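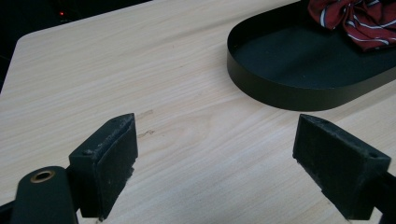 关于我们

Jutness 从事夹持工具的测试与维护，主要对象为手持式和臂载式平行夹爪，服务范围包括指垫寿命试验、连杆间隙测量以及故障分析。公司不生产夹爪，也不代理任何品牌。

测试部由 Morena Serra 负责，安全与故障记录由 Ebere Dauda 负责，台架软件由 Pouran Ansari 维护。

一次失效及其后的改动

2022年2月1日（星期二），一套编号 2817 的夹爪在软质物品抓取试验中失效。试验对象为织物类物品，从浅盘中取出后移至桌面。第 318 次循环时，右侧指垫下缘翘起，织物被带入指垫与指体之间的缝隙。控制程序读到的开口宽度与设定值一致，判定为抓取成功，夹爪继续上升，浅盘随织物一起被拖离原位。操作员 Jummai Ibrahim 按下急停。无人受伤。

拆检结果如下：指垫下缘胶层剥离，基材纤维外露；连杆衬套磨损在允许范围内，与本次失效无关。该指垫的标称寿命为 2673 次循环，依据的是硬质物品的试验数据。对织物而言，这一数值不适用。

程序方面的缺陷同样明确。当时的判定只看开口宽度，不看夹持力的变化，指垫翘边造成的卡滞因此未被识别。

现行规定

软质物品试验每 400 次循环更换一次指垫，不论外观。每班开始前检查两侧指垫的下缘，有毛边或翘起即停用。指体顶面的擦痕只作记录，不作为停用依据。
浅盘须固定于桌面后方可开始循环。
夹持力在上升阶段超过设定上限时，程序自动停止并保持位置，由操作员手动松开。
急停按钮置于操作员惯用手一侧，手不得伸入两指之间。

上述规定由 Ebere Dauda 起草，Zainab Nwankwo 审核，适用于本公司全部台架。完整的故障报告可向测试部索取，客户送检的夹爪如发生同类失效，我们在出具报告时一并附上指垫的拆检记录。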